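Home | Bench notes | Rigs | Parts log | Safety | Search

January — suturing bench notebook
Entered by: bench 2, afternoon shift

Fault on the right arm: jaw did not release on command

Writing this up while I still have the order of things straight. The short version is that the right arm ignored an open command with the needle in the jaws, the operator console said the jaws were open, and the arm then carried on with its retract move and pulled on the tissue. No one was hurt. The needle stayed in one piece. The arm is tagged out and should stay that way until the items at the bottom are closed.

Setup was the usual closure run. Tissue in the tray, incision made by hand, interrupted knots in black thread, semi-automatic mode. The operator places the bite and the arm does the pull-through and the throws. Controller is the Lada, with the Brilum drive pack on the right arm. Finditz was doing the logging. Lighting and tray height were left as they were from the morning.

The morning was fine. I noted one slow open before lunch and put it down to me being early on the pedal. I should have stopped and looked at it then. It is in the log as a jaw-settle warning, yellow, cleared itself.

After lunch we restarted the line and worked down it. Jaw commands felt normal at the console. I did hear a faint tick from the drive pack at the end of each close, which I mentioned out loud and did not write down. Anyone who has run this arm knows it makes noises, and that is part of the problem.

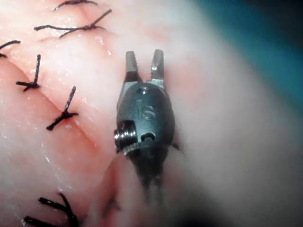

The fault came at 2:40. Pull-through finished, I gave the open command, and the console jaw icon went to open. The jaws on the video stayed shut on the needle. I had my eyes on the icon and was already pressing to confirm the next step. The arm started its retract with the needle still held and the thread snugged up through the bite. I saw the tissue lift and hit the stop.

The stop worked as it should. Brakes on, motors off, no drift. What it does not do is open the jaws, so we had an arm holding a needle under tension with the thread still through the tissue. We cut the thread first, then backed the needle out with hand forceps, then released the jaws with the manual key on the back of the drive pack. The key took more force than I remember. Gloves on the whole time, and the second person kept a hand on the stop even though it was already in.

What the log shows

The commanded jaw angle and the reported jaw angle agree the whole way through, which makes no sense if you watched the video. The reason is that the reported value comes off the motor encoder and there is nothing measuring the jaws themselves. The motor turned, the encoder counted it, the jaws did not follow. Motor current on the open stroke was low, lower than on the morning strokes. A jam at the tip would have pushed it up. Low current says the motor was turning against nothing much.

So I opened the drive pack. The clamp screw on the jaw capstan was loose enough to turn with my fingers. There is a bright ring on the shaft where the capstan has been slipping. On the close stroke it had enough grip to pull the jaws shut (that would be the tick, letting go at the end of travel), and on the open stroke it just slid round. I'm fairly confident about this but I have not reproduced it yet, and I'd like to before we call it done.

That screw was refitted when the cable was changed, just before the break. The cable change sheet has a line for torque and the line is blank. It could have been done and not written down. There is no paint mark on the head either, so there's no way to tell.

Instrument life counter reads nearly 3,000 cycles. That is inside what we allow, and I looked the tip over under the bench scope and could not find anything wrong with it. Jaws move freely by hand with the cable off. I'm leaving the instrument out of service with the arm anyway so the two stay together.

The other half of it

A loose screw is easy to fix. The part that bothers me more is that the sequence went ahead on the strength of a number that could not have told it anything. The retract step checks for "jaw open" and gets its answer from the motor side. The force limit on retract did not trip because it is set for a whole-arm collision, well above what it takes to tear a stitch out. And the confirm press, which is meant to be the human check, came from me looking at the same wrong icon.

We have had this conversation before, when we took the Nair tip sensor off because it kept dropping out. At the time everyone agreed that the video was enough. It is enough if you are looking at it.

I checked the left arm while I had the tools out. Its clamp screw is tight and has a paint mark. Ran 3 open strokes with the cover off and watched the capstan, no slip.

To do before the right arm goes back on

— Reproduce the slip on the bench with the screw loose, no needle, no tissue. Save the current trace.
— New capstan clamp screw, torqued, paint marked, second person signs the sheet.
— Replace the shaft if the ring can be felt with a fingernail. I think it can.
— Add a current check to the open stroke. If it comes in low, hold and ask.
— Lower the retract force limit for the first bit of travel. Needs trying on scrap tissue so it doesn't trip on every throw.
— Take the jaw icon off the confirm screen, or label it as commanded.
— Write out the thread-cut, needle-out, key-release order and stick it beside the stop. We got it right but we were talking it over as we went.

Tissue from the run went in the bin at the end of the day, tray and drapes washed down. Video and log are saved in the fault folder under this entry. Key is back on its hook.

Added later, same day: reproduced it. Screw backed off a quarter turn, slipped on the open stroke straight away, same low current. Ring on the shaft definitely catches a nail. Shaft is on order.

Recent entries
Left arm cable change, sheet and notes
Nair tip sensor dropouts, why we removed it
Finditz clock offset after restart
Pedal debounce settings
Tray height and scope focus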